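Search this site Search Go

December 2020
By Ezequiel Cortés

Soup month, and what I did about the stockpot

So I have been cooking for one since spring, and I have gotten very, very good at making too much soup. My mother's lentil recipe feeds a wedding. I've tried cutting it in half and then I get nervous and put the other half back in (the onion looks so lonely!), and by Sunday night there I am again with a freezer full of tubs I forgot to label.

That's how the porch swap got going on Hurer Street. Lụa Trịnh from the corner house left a jar of her chicken and ginger broth on my step in October with a note that said "trade?" and I sent back lentil, and then Tâm Giáp heard about it and wanted in with her squash. We're up to 6 households now. You put your jar out by five on soup night, you take somebody else's, and you bring back the empty jar washed, PLEASE, lids too. I have three lids that fit nothing.

A few of you wrote in after the last newsletter asking what kind of pot to buy. I'm no expert, but I do have opinions. Get one heavier than you think you want. Mine came from the secondhand place on Cao Avenue and it has a dent near the handle and I love it like a pet. A thin pot will scorch your split peas the minute you go answer the phone, and then you're eating smoky peas until Friday. Long spoon, too. I used a short one for years and my knuckles have the steam burns to show for it.

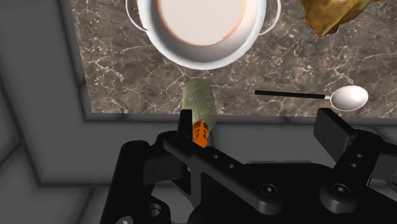
Brown marbled countertop, with pot and spoon.

The other question was salt. Hòa Lã salts at the start, I salt at the end, and we have had this argument on the sidewalk, in masks, at a volume that made a dog bark. What I will say is that if you're putting soup out for a neighbor, go easy. Alaric Nguyen-Tran is watching his blood pressure and he can always add a pinch at home. Same with chili. Put it in a little bag on the side and tape it to the jar.

About freezing: leave an inch at the top. I lost a whole quart of minestrone in November when the jar cracked, and I picked macaroni off the freezer shelf with a butter knife. Cream soups come out grainy, so freeze the base and stir your milk in later. Potatoes go mealy on me every time, though Tâm says hers don't and I have asked her to prove it.
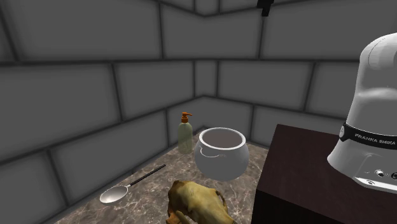

Pump soap, pot and long-handled spoon on the counter.

For January I'd like to try a bean night. Everybody makes beans, any kind, and we find out whose grandmother was right. Lụa has already claimed black-eyed peas for New Year's, so pick something else or be ready to compete. If you live past Fusgate Park and want to join, tell me and I'll see whether someone can drive a cooler over. We also need jars! Wide mouth is best. Leave them in the milk crate by my door, no need to ring.

My lentils, since people keep asking: one onion, two carrots, a cup and a half of brown lentils, cumin, a bay leaf, 6 cups of water, forty minutes with the lid tipped. Lemon at the very end, more than seems polite.

260 shares
6 comments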